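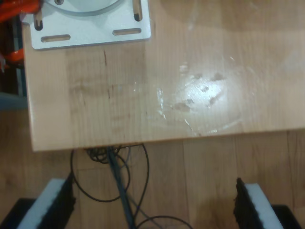 Gripper side of the Sivora kit, foam pads on, with the bench and its cables beyond.

We're after 16 people to try out the Sivora bench arm kit before it goes on sale, and I'd love you to be one of them. I'm Archie Pollock and I look after trials at Grikach. You don't need an engineering background - if you've put together a bookcase and only sworn at it a little, you'll do fine.

You'd come in for 11 sessions, starting in February, each one a couple of hours long. You'll bolt things down, plug things in, open and close the gripper, and tell me where the instructions lost you. I pay $141 a session, plus parking, and there's always tea.

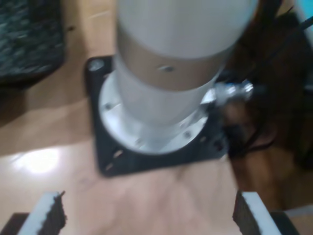
Base unit on its black plate, connector to the right.

I'm mostly keen to hear from people who'd use one of these at home or in a small shop: hobby woodworkers, jewellers, teachers, anyone with a bench and a fiddly job. Lefties especially, as our last lot had hardly any!

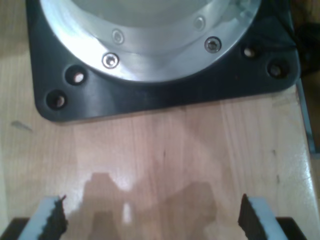

Mounting is the bit I most want your honest opinion on. Our first manual, the Goicoechea draft, gave it roughly 20 lines and testers still rang me up confused. People mix up the hex-socket screws in the silver ring with the holes out on the black plate, where you can see the wood through them. The ring screws stay put, and the outer holes are where you fix it to your own bench. If you can think of a clearer way to say that, I want you in the room.

To put your name down, drop a note to the front desk at the Kasonetti building by September 13, 2026. Tell me what you'd use an arm for and which afternoons suit you - a few lines is plenty.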